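Workcell budgeting

By Ewan Farquharson
Jan 31, 2021

Workcell budgeting is the planning of all the costs needed to put a robot arm to useful work, from the arm itself through to the table it is bolted to. The term is used mostly by small manufacturers and training centres, where a single purchase can take up a whole year's equipment money. Done early, it is one of the most rewarding parts of an automation project - the moment when a vague wish for "a robot" turns into a list of real things that fit together!

Scope

A budget usually separates the arm, the gripper, the fixturing, the safety equipment and the labour of getting everything running. First-time buyers tend to price the arm with great care and leave the rest to a single line marked "extras". Michalis Tsoukalas, whose planning notes for the Garnton workshop are still passed around, called this line "the hungry one" and broke it into separate headings before asking for any quotes. 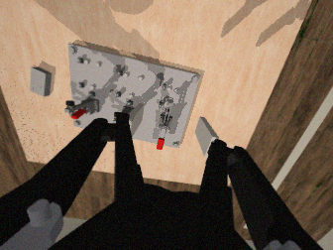
Fixturing is the heading most often underestimated. It covers whatever holds a part still while the robot works on it, and it ranges from a block of scrap with a few screws in it to a fully machined nest. A popular middle course is a flat plate fitted with toggle clamps, such as the grey one with red-tipped handles, which can be rearranged when the product changes. Plates of this type reward a little generosity at the ordering stage, as spare mounting positions cost far less at the beginning than a second plate does later.

Simulation before purchase

Many planners now build the cell in software first. A simulated table and arm will show whether the gripper can reach every clamp, and whether its fingers have room to open once they get there. The Kamatura project compared 3 layouts this way before its purchase order went out, and settled on the smallest table of the lot. Simulation time belongs in the budget too, including the hours spent modelling fixtures that are later dropped.
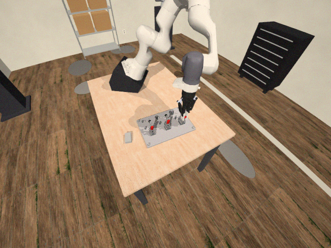

The savings can be delightful. At Flolach, the first plan set aside $400 for clamps and hardware, and the revised layout brought the figure down to $358 with a better reach for the arm. The difference went toward spare finger pads.

Recurring costs

Replacement pads, clamp tips and fasteners are normally carried as a yearly amount. Software licences, where they apply, are listed separately so that a renewal doesn't swallow the money for parts. The Fragkou method, named for the shop where it was first used, reviews both amounts each January.

Related articles
Toggle clamp
End effector
Fixture plate
Offline programming
Payload and reach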